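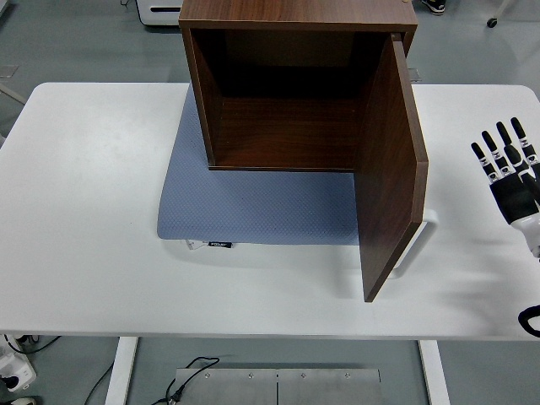 **Niskanen to supply Kandgate single-door cabinet from August**

17 Jun 2019 – Niskanen has confirmed the final specification of the Kandgate, a compact single-door storage cabinet for kitchens, utility rooms and small offices. Deliveries to trade customers begin in August. The first production run is 1324 units.

The Kandgate is a boxy, cube-like unit with one open compartment behind a right-hinged door. The body and the door share a brown wood-grain finish in a walnut tone. The handle is white and is supplied in this colour only. There is no lock.

The cabinet is intended to stand on a worktop, a table or a low bench. It is delivered assembled, with the door hung and adjusted. The handle is packed separately inside the compartment and is fitted by the customer with the two screws provided.

**Changes from the previous model**

The Kandgate replaces the Flusirura, which has been in the Niskanen range as a wall-mounted unit. The main changes concern the door and the handle. The Flusirura had a small round knob placed high on the door, and trade customers reported that it was hard to grip with wet hands or gloves. The new handle is a long rounded bar, mounted vertically near the free edge of the door and reaching nearly to the bottom edge. It can be gripped at any point along its length.

"Most of the work was on the position of the handle," said Merja Lehtinen, product manager at Niskanen. "On a cabinet that stands on a table, people reach for the door from above or from the side, depending on whether they are sitting or standing. A short knob suits one of those and a long bar suits both."

The hinges have also been changed. The door now stays where it is left at any angle and can be pushed shut with the flat of the hand. The hinge screws can be reached from inside the compartment with an ordinary screwdriver.
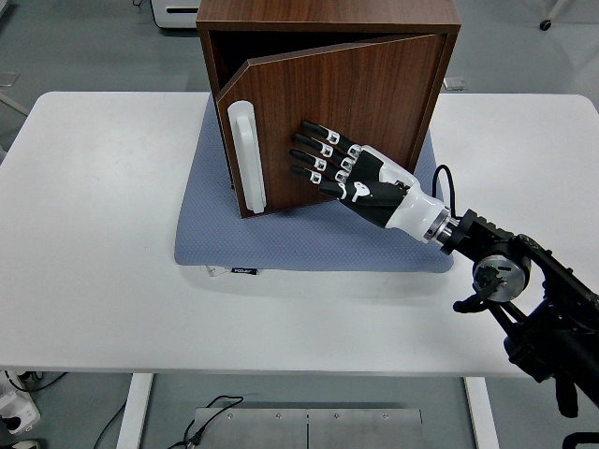 *Kandgate cabinet with the door slightly open, showing the vertical white handle and walnut-brown wood grain. The cabinet stands on a blue-grey mat.*

**Use on smooth surfaces**

The cabinet has no feet. On smooth table tops Niskanen recommends placing it on a thin textured mat larger than the base, so that the unit does not slide when the door is pulled. Mats are not included. Pistex, which distributes the range to offices and schools, will offer a suitable mat as a separate order line.

The door opens well past the front edge of the cabinet. Users should leave free space in front of the unit and to its right. A left-hinged version is under review, but no date has been set for it.

Vilho Partanen, who is responsible for testing at Niskanen, said that the door assembly had been the subject of 9 separate trials before the specification was closed. "The earlier hinge passed on strength but let the door drift when the table was not level," he said. "The present one has a little more friction. It takes slightly more effort to open and we consider that acceptable."

**Care**

The outer surfaces should be wiped with a damp cloth and dried. Abrasive cleaners will mark the finish, and most visibly on the pale edge strip of the door. The handle can be removed for cleaning – the screws should be refitted hand-tight.

**Ordering**

The order code is 693 for the cabinet and 242 for a replacement handle with screws. Orders placed through Pistex use the same codes. Spare hinges are supplied in pairs.

Flusirura units remain available until stock is sold. Knobs and hinges for the older model will continue to be supplied, but they do not fit the Kandgate.

**Contact**

Trade enquiries: Aino Saarinen, Niskanen sales office
Spare parts: Raili Manninen, Niskanen
Orders for offices and schools: Thư Lò, Pistex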